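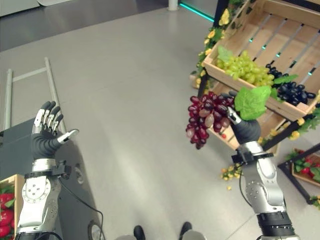 4.2 陳列什器と模造果実に関する検討

青果売場の演出に木箱を用いる手法は広く行われており、傾斜をつけた木箱に果実を盛れば「産地直送らしさ」が増すという説明が業界誌などで繰り返されてきた。しかし、この説明を裏づける資料は意外に乏しい。Dernerumの陳列指針は傾斜陳列を推奨しているものの、比較の対象となった平置きの条件が明記されておらず、効果が傾斜によるのか、箱の素材によるのか、あるいは単に商品が目の高さに近づいたことによるのかを判別できない。本節では、模造ぶどうを用いた陳列を取り上げ、こうした主張がどこまで支持できるかを検討する。

対象としたのは、淡色の木の薄板を隙間をあけて組んだ箱と、赤、黄緑、濃紫の三色の模造ぶどうである。いずれの房にも緑の葉を添えた。葉は房の上部を隠すため、粒の付け根の粗さが目立ちにくくなるとされるが、この点についても筆者は懐疑的である。葉の色が鮮やかすぎる場合、視線はむしろ葉に集まり、模造品であることが早く見抜かれる可能性がある。

図4 木箱への赤ぶどうの配置。隣の箱には葉物野菜を盛っている。
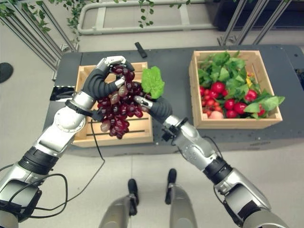 房の置き方にも同様の問題がある。Onanceの手引きでは、房は軸を奥に、先端を手前に向けて寝かせるとされ、その理由として「自然な垂れ」が挙げられている。だが本物の房は自重で粒どうしが押し合い、接地面がわずかにつぶれる。模造品にはこの変形がほとんど生じず、同じ向きに置いても輪郭が硬く残る。手引きの記述は生鮮品での経験をそのまま移したものと思われ、模造品に適用する根拠は示されていない。

来場者調査の結果も慎重に読む必要がある。Prarkeckの展示室で得られた有効回答は214件であり、このうち「本物に見えた」とした回答は54件にとどまった。先行報告はこれに近い割合を「十分な写実性」の証拠としているが、質問文が「本物に見えましたか」という誘導的な形であったことを考えれば、むしろ低い値と解釈すべきであろう。加えて、回答者が箱からどの程度離れて見たかは記録されていない。粒の光沢は近くで見るほど不自然に感じられるため、距離を統制しない比較にはあまり意味がない。 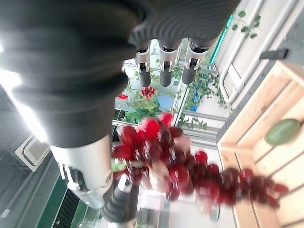 色の組み合わせについては、赤ぶどうのそばに淡緑の果実を置くと赤が引き立つという説がある。補色に近い配色である以上、見え方に何らかの差が出ること自体は否定しない。ただし、Tsuchiyaの報告で用いられた試料は20点にすぎず、果実の大きさも形も揃っていなかった。大きな楕円形の果実と小粒の房とでは、色以前に輪郭の対比が強く働くはずである。この二つの要因を分けないまま配色の効果を論じることはできない。

木箱の隙間の影響も見過ごされてきた。底板の間から下の色が透ける箱では、什器の天板や照明の色が果実の背景に入り込む。先行報告の多くは箱を「木製」とのみ記し、板の幅にも間隔にも触れていない。これでは追試が困難である。以上の理由から、本稿では傾斜陳列の優位性を前提とせず、箱の構造、房の向き、葉の有無をそれぞれ独立した条件として扱う。条件ごとの設定は次節に示す。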